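3.2 Cord management and the work surface

The second part of the study deals with extension leads and power strips as they are kept on shared desks. In the offices we visited at Plivau and Clamel, strips were most often left where they had last been needed, with the cord lying over papers, under monitor stands or across the front edge of the desk. Complaints recorded in the site logs concerned the cord more often than the strip itself. People reported catching a sleeve on it, or finding that a strip had shifted when a plug was pulled out with one hand.

We therefore treat the strip and its cord as two objects with separate resting positions. The position of the strip is given by the angle between its long side and the front edge of the desk. The position of the cord is given by the side on which it leaves the work area and by the length lying on the surface. A cord that hangs straight down behind the desk adds nothing to this second value, whatever its total length.

Four starting arrangements were defined. In the first, the strip lies parallel to the front edge with the cord leading away to the rear. In the second, it stands at right angles to that edge. In the third, it lies diagonally, with the cord running out from one end towards a far corner. The fourth is the coiled arrangement, in which the cord is wound beside the strip and the plug end is placed on top. The coiled arrangement was taken from the storage practice at Pedunora, where leads are put away in drawers at the end of each shift.

All arrangements were laid out on a flat board placed on the table. A board was preferred to the bare tabletop for two reasons. It gives the same surface from one table to the next, and it can be lifted away with the items still in place if the table is needed. Its drawback is the raised edge it presents to the cord. In the Mahuika trials a stiff cord sometimes rested on this edge and sprang back when released, and such cases were noted separately.

The diagonal arrangement proved the most useful for comparing ways of taking hold of the strip (Figure 4). Holding the strip by the end opposite the cord leaves the cord free to trail, and the strip can be turned about its cord end with little sideways pull. Holding it at the cord end gives better control of the cord but tends to swing the far end outwards.

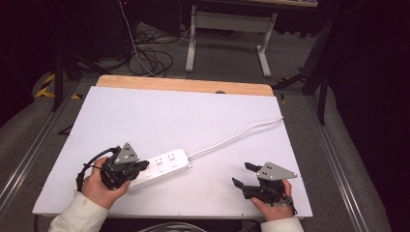 Figure 4. Diagonal arrangement on the white board. The strip is held at its left end; the cord leaves from the right end.

A hold near the middle was tried in the same arrangement. It keeps the strip level when lifted, but it places the grip over the sockets and switches, and a switch may be pressed without intention. We count this as a handling fault even when the strip is not connected to the mains, as the same habit would matter on a desk in use.

Of the 81 layouts retained for analysis, those with a coiled cord are reported on their own in Section 4. Winding and unwinding take up much of the handling in these layouts – often more than moving the strip – and a single average would hide the difference. For the remaining layouts, we report the final angle of the strip and the length of cord left on the board, using the definitions given above.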